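Otro retraso, y otra vez la culpa es del pulido

Pritora ha vuelto a mover su juego estrella, esta vez a diciembre, aunque sin aclarar de qué año. El comunicado de Cilten, la editora, ocupa tres párrafos y emplea la palabra «pulido» cuatro veces, que ya es pulir. 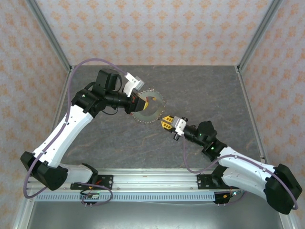

Los retrasos se han convertido en un género literario menor, y confieso que los leo con más gusto que muchas guías de personajes. El de Pritora tiene de todo: gratitud a la comunidad, pasión del equipo y una visión que todavía no está a la altura de sí misma. Lo que no tiene es una fecha. Uno acaba imaginando el calendario de la editora como ese anillo dentado que sostiene la pinza de la izquierda, con muchos dientes por fuera y un hueco enorme en el centro. Mientras tanto, la edición de coleccionista se sigue reservando a 300 euros, y para eso sí hubo fecha, hora y cuenta atrás.

Ritva Oksanen, que dirige el estudio, dijo en la última presentación que el mapa tendrá 3,000 misiones. Tres mil. Yo dejé a medias Mousavi, su juego anterior, que tenía 1,000, y recuerdo con cariño 10. Las demás consistían en llevarle hierbas a un señor que vivía junto a un campo de hierbas.

No me molesta esperar. Tengo una lista de pendientes que me sobrevivirá y una consola que agradece el descanso. Me molesta pagar la espera por adelantado y que encima me den las gracias por mi paciencia, como si la hubiera ofrecido yo. Pronow, con un equipo mucho más pequeño, anunció su último juego cuando ya estaba terminado y lo puso a la venta esa misma tarde. Tenía fallos, claro – el caballo atravesaba las puertas –, pero se podía jugar.

Cilten promete novedades «muy pronto». He guardado el comunicado junto a los otros dos y he cancelado la reserva. El reembolso, me informan, también lleva su tiempo.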